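Documentary Prizes Should Reward Patience 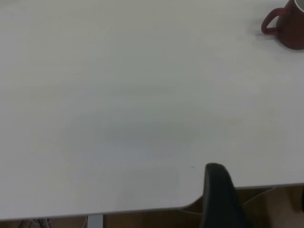 A dark red mug on a white table.

The Grallent documentary prize received 392 entries this year. Of the 12 films on its longlist, only two were shot over more than five years. One of them, Debora Pellegrini's "Marras," follows a fishing town through the loss of its harbor, and it deserved a place among the finalists.

Juries tend to favor films with an urgent subject and a clear ending. Such films have their value. A prize that calls itself a defender of the form must also make room for work that takes time to find its story. Sunita Tyagi made this argument in her September address at Breso, and the organizers should answer it before entries open again.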